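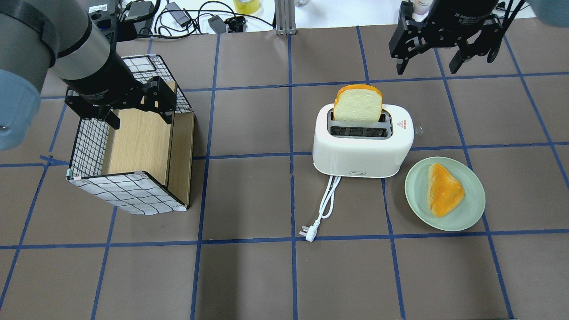 职工健康与身心促进部

Lunance静修中心开放日参访报告

2019年4月18日,我部组织人员赴Arrieta镇,参加Lunance静修中心面向单位团体举办的春季开放日。现将参访情况整理如下,供各部门安排下半年疗休养及减压活动时参考。

一、行程与到达

Lunance位于Arrieta镇以北的山坡上,海拔823米,由镇上车站换乘中心接驳车,沿途多弯道。参访人员中有晕车情况者坐前排,司机在半山的取水点停车一次。接驳车每日上午两班、下午一班,错过末班须自行联系车辆,镇上车辆不多,建议今后组团时统一包车往返。

中心不设高大的门楼,入口是一条碎石坡道,坡道尽头为接待室。到访者须在接待室更换室内鞋,并将手机调至静音后存入布袋。布袋随身携带,不强制上交,但进入各练习厅时应留在门外的格架上。接待人员说明,此项规定对中心工作人员同样适用,内部联络用纸条和手铃。参访当日,我部人员均按规定执行,仅在午餐后于接待室集中处理工作信息。

山上气温较市区低,早晚差别明显。当日上午有薄雾,廊道地面湿滑,中心在转角处铺设了草垫。今后参加人员应自备外套和厚袜,练习厅内虽有地暖,但四月以后一般不再开启。

二、场地情况

中心主体为一栋旧茶厂改建的两层建筑,使用面积907平方米,保留了原有的木梁和高窗。一层为接待室、餐厅和两间练习厅,二层为小型练习厅、阅读室和休息间。住宿区另在坡下,由连廊相通。

一层东厅最大,用于静坐和引导冥想。厅内不放置桌椅,四周沿墙设矮柜,存放坐垫、毛毯和支撑用的长枕。坐垫分高、中、低三种,髋部较紧或久坐办公者宜选高垫。指导人员在开始前逐一查看坐姿,对膝部悬空的人员加垫毛毯,对不适合盘坐的人员改为跪坐凳或靠墙坐。我部有两位同事平日腰部不适,改为靠墙后能够坐满全程。

西厅用于声音放松。厅内陈设铜钵、铜锣和几组木质响器,参加者仰卧,头部朝向中央。由于铜锣余音较长,该厅墙面加装了吸音毡,门缝也作了处理,走廊里基本听不到厅内声响。对声音敏感或佩戴助听设备的人员,中心建议安排在靠门一侧,以便随时离开。

二层的3号厅为行走冥想用,长而窄,地板沿长边铺设。参加者脱鞋慢行,至尽头转身折返。雨天时,原定户外的林间行走也改在此处进行。该厅采光最好,但夏季午后西晒较强,中心负责人员表示窗帘更换工作已列入计划,预计8月完成。

阅读室藏书以呼吸训练、睡眠卫生和各传统的静坐入门读物为主,可借至住宿区,不可带离中心。室内备有空白记录本,供参加者写下练习感受,离开时自行带走。

三、课程观摩与体验

当日上午安排的是呼吸入门课,采用Tolteo课程体系。Tolteo是Lunance自行编写的入门教程,内容由浅入深,从观察自然呼吸开始,随后练习延长呼气,再进入数息。课程用语平实,不涉及宗教内容,指导人员也未使用专门术语。讲解部分较短,大部分时间为实际练习,中间穿插几次站立伸展。

体验中,多数同事反映延长呼气的练习最易掌握,在办公室也可进行。其方法为:坐稳,双脚平放,用鼻自然吸气,呼气时略为放慢,不憋气,不追求深度,感到气短即恢复正常呼吸。指导人员特别提醒,如有头晕、手指发麻等感觉,应停止练习,睁眼休息。患有呼吸系统或心血管疾病的人员,应先征求医生意见。

数息练习的难度较大。有同事反映数到中途便想起工作事项,重新开始数次后产生急躁情绪。指导人员答复,走神属正常现象,发觉之后回到呼吸即可,不必计较数到第几。我部认为,这一点在今后内部推广时应事先讲明,避免初学者因不得要领而中途放弃。

下午为声音放松课,全程50分钟。开始前由指导人员说明注意事项,并为每人发放眼枕和毛毯。课程以铜钵轻敲开始,其间铜锣声逐渐加强,而后减弱,最后有一段完全安静的时间。参加者中有人入睡,也有人表示铜锣响起时略感紧张。课后中心留出时间供大家缓慢起身、饮用温水,未安排讨论。我部原拟在课后立即填写反馈表,经与中心商议,改为返程前填写。

林间行走原定在两节课之间进行,因路面未干,改至3号厅。中心提供的路线图显示,户外线路沿旧茶园边缘绕行,坡度平缓,设有几处长凳。我部人员于午后自行查看了起始一段,路面为土路夹碎石,行动不便者不宜参加,轮椅无法通行。

四、配套用品工坊

中心坡下设有Skudico用品工坊,为各练习厅缝制坐垫套、眼枕和长枕。工坊在开放日接受团体参观,可观看裁剪、填充和缝合工序。坐垫填充物为荞麦壳,使用一段时间后会压碎变扁,需要开口添补,因此垫套一侧均留有拉链。眼枕内装亚麻籽,分有香和无香两种,有香者加入干薰衣草。考虑到部分职工对香气敏感,如今后批量配置,建议一律选用无香款。

工坊人员介绍了清洁方法:外套拆下后冷水机洗,内芯不得下水,可在阴凉通风处摊晾。长枕体积较大,存放时应平放,竖放会使填充物下沉,两端粗细不一。我部减压室现有的长枕即因长期竖放而变形,已通知管理人员调整存放方式。

工坊对外出售成品,价格在标签上标明,团体订购另行报价。我部当日未作采购,仅索取了面料小样和订购说明,存于部门办公室,有需要的科室可前来查阅。

五、餐饮与住宿

午餐在一层餐厅,前半段为静默用餐,铃响后可以轻声交谈。菜式以时令蔬菜、豆制品和杂粮为主,另有一道热汤。中心不供应咖啡,上午提供大麦茶和姜茶。有饮用咖啡习惯的同事下午出现轻微头痛,今后参加多日活动的人员可在出发前数日逐步减少饮用量。食物过敏情况须在报名表中写明,现场调整较为困难。

静默用餐对初次体验者略显拘束,但多数同事认为进食速度明显放慢,饭后未有困倦。也有同事提出,静默时间偏长,邻座之间传递餐具时不便示意。中心表示可以在团体活动中适当缩短。

住宿区以双人间为主,少量单人间优先安排给夜间打鼾或作息特殊的人员。房间内不设电视,床头有阅读灯和一只机械闹钟。公共浴室热水晚间定时供应。房间隔音一般,走廊脚步声可以听见,睡眠较浅者应自备耳塞。夜间接待室有人值守。 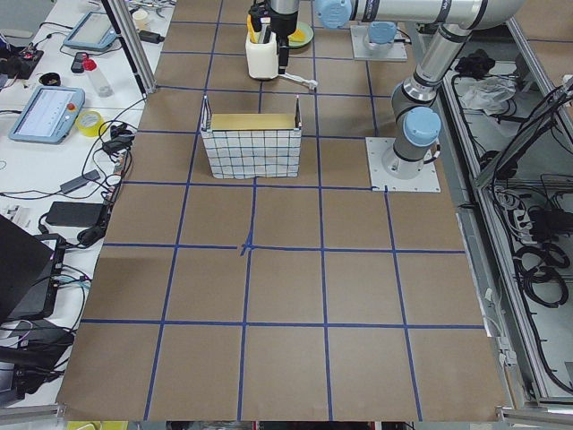
没有冥想经验的职工能否报名参加团体静修?
初学者可以报名,中心会将其编入Tolteo入门班,由指导人员从坐姿和自然呼吸教起。

六、需注意的问题

冥想练习对多数人较为温和,但并不适合所有情况。中心在报名表中设有健康状况一栏,询问近期是否经历重大变故、是否正在接受心理或精神科治疗。指导人员说明,长时间静默有时会使情绪波动加剧,此类人员应先与主治医生沟通,或选择时间较短、可以交谈的课程。我部在组织报名时应如实转达上述内容,报名表由本人直接寄送中心,各部门不得代收、代看。

参加活动应出于自愿。此前个别科室曾将减压活动计入考勤,不利于达到放松目的,今后不宜沿用。未参加人员不作登记,也不要求说明理由。

中心的取消规定较为严格。开课前一周以内取消的,费用不予退还,但名额可以转让给同单位其他人员。遇山路封闭等情况,由中心统一改期。接驳车座位不随课程自动预留,须另行登记。

此外,中心不具备医疗条件,仅有常用急救用品,距离最近的诊所在Arrieta镇内。随团应有一名熟悉急救常识的人员,并提前了解下山路线。

七、后续安排

我部拟结合本次参访情况,先在本单位减压室开设午间呼吸练习,内容以延长呼气和身体扫描为主,不安排铜锣等音量较大的项目。练习室门外设置手机存放架,做法参照Lunance的布袋方式,由职工自行决定是否使用。练习期间减压室不作他用,门上挂牌提示,迟到者请勿中途进入。

下半年拟组织一次两日一晚的团体静修,时间避开各部门结算期。具体日期、费用分担办法和报名方式待与中心商定后另行通知。有意参加的职工可先到我部领取中心的课程说明和健康须知,领取说明不视为报名。

本次参访的反馈表已收齐,意见较为集中的是户外行走未能成行和午后课程之间休息时间偏短两项,已书面转告Lunance。中心回复称,团体活动可在两节课之间增加一次茶歇,雨天线路的安排也会在出发前一日傍晚告知领队。

职工健康与身心促进部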